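Volico Users' Forum
Board: Demonstration Data and Training Sets
Topic: Acceptance criteria for simulated cup-and-ball episodes
Status: Open

forsyth_records
Posted January 16, 2023

Members are invited to comment on the proposed acceptance criteria for the simulated part of the Forsyth tabletop set. The task given to the operator is to place the ball in the green cup and withdraw the arm. Episodes are driven by hand through the simulator and stored with the overhead view, the joint record and the outcome label.

The first delivery contains 269 episodes. On first review, 17 were set aside by one reviewer and accepted by the other. The difference between the two reviewers lies almost entirely in the ending of the episode, and the present wording of the guide does not settle it. The guide states only that an episode is successful when "the ball is in the cup at the end". One reviewer accepts any final state in which the ball lies within the rim as seen from overhead. The other requires that the ball has stopped moving and that the arm has left the view.
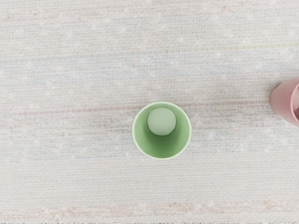

The ball need not lie in the middle of the cup. A ball lying towards one side of the opening is as good an ending as any other, and the guide should say so, as newer operators have been repeating sound episodes in order to obtain a tidier result. It is further proposed that the other cup should be ignored for the purpose of the label, whatever its position, unless the ball has been placed in it.

Comments are requested on three points: the length of the still period at the end of the episode, the treatment of episodes in which the operator needed a second attempt, and the variation of the cloth and lighting.

codus_sim
Re: Acceptance criteria

The proposal on the position of the ball is supported. We would go further and remove the word "centred" from every part of the operator's guide, including the training notes, where it still appears under the heading on release height.

On the still period, we recommend 2 seconds, measured from the moment the gripper is clear of the view. The simulator can report the speed of the ball directly and there is no need for a reviewer to judge it by eye. A check of this kind may be added to the export step without changing the stored files.

lundonow_review
Re: Acceptance criteria

I write as one of the two reviewers and must record a different view. The speed of the ball should not be taken from the simulator if the same criteria are to be applied later to episodes collected on the bench. No such reading will be available there. A rule that can be followed for one half of the set and not for the other will produce two different meanings of the word "success", and the learning system will be given both under one label.

The judgement should be made from the overhead view alone. A still picture cannot establish that the ball has come to rest, and reviewers should therefore be required to watch the closing part of the episode at normal speed. At present the review tool opens on the last picture, and it is very easy to press "accept" at that point. I have done so myself.

codus_sim
Re: Acceptance criteria

The point about the bench is accepted in part. It remains our position that where a reliable reading exists it should be used, and that the source of the label should be stored beside it. Persons training on the set may then choose. To discard a correct reading in order to match a weaker one appears to us a poor bargain.

We agree without reservation that the review tool should open earlier in the episode.

tabletop_archive
Re: Acceptance criteria

May I turn to the second point, which I consider the more important. The draft appears to treat an episode with a failed first attempt as a lesser example. I would ask that it be kept on the same footing as the others. Our own earlier set was cleaned with great care, and every episode showed a smooth approach, a single release and a smooth withdrawal. The system trained on it performed well until the ball struck the rim. It had seen no example of what to do next and continued to lower the open gripper over the cup as though the ball were still held.

Recoveries should be marked, certainly, so that they can be found – but they should not be thrown out, and operators should not be told to start again when they occur.

lundonow_review
Re: Acceptance criteria

I support the retention of recoveries, with a limit. Some of the disputed episodes contain long periods in which the operator is plainly considering what to do. The arm hangs over the cloth without purpose and then moves. A system that copies the operator will copy the waiting as well. I suggest that any pause longer than 8 seconds be cut, or the episode refused.

tabletop_archive
Re: Acceptance criteria

Refused, please, and not cut. Cutting leaves a jump in the joint record which is hard to find afterwards. We spent most of May looking for such jumps in a set that had been trimmed before it reached us, and the person who had trimmed it had kept no list.

forsyth_records
Re: Acceptance criteria

The comments are noted with thanks. The following wording is offered for the next version of the guide.

An episode is successful when the ball lies inside the green cup, the arm has left the overhead view, and no movement of the ball is visible for 2 seconds thereafter. The position of the ball within the cup is not to be considered. Episodes containing a recovery are to be accepted and marked. Episodes containing a pause of more than 8 seconds are to be refused whole.

Where the simulator provides a speed reading, it will be stored in a separate field. The outcome label itself will be set from the overhead view. It is understood that codus_sim does not agree with this last provision.

codus_sim
Re: Acceptance criteria

That is correct. We shall comply with it, and ask that our objection be kept with the guide. The separate field meets the greater part of our concern, provided that it is filled in from the next delivery and not left for a later version.

On the third point, which has received no reply so far, we can offer changes to the cloth tint, the cloth weave and the direction of the light, each set at random at the start of an episode. We advise against changing the colour of the green cup, given that the task instruction names it by colour. The starting places of both cups may be varied freely within the reach of the arm.

bench_operator_volico
Re: Acceptance criteria

I drive a large share of these episodes and would ask that one practical matter be considered. When the cloth is changed at random, some tints come out very close to that of the ball, and a pale ball on a pale cloth is hard to follow on the operator's screen before it is picked up. The result is a hesitant approach and, quite often, the sort of pause that is now to be refused. If the range of tints is to be widened, the operators should be consulted on the palest ones.

I would also welcome written confirmation that we are to carry on after a missed release. The instruction given to my shift was to reset at once.

forsyth_records
Re: Acceptance criteria

Confirmed: operators are to carry on after a missed release so long as the ball remains within reach. The shift instruction is withdrawn and a corrected sheet will be issued with the guide.

The question of tints is referred to codus_sim, who is asked to post the proposed range on this board before it is used. The 17 disputed episodes will be reviewed again under the new wording by both reviewers, working separately, and the labels from the first review will be kept on file.

lundonow_review
Re: Acceptance criteria

Agreed. I would only request that the second review wait until the tool has been changed to open before the release. Otherwise we shall be repeating the first one.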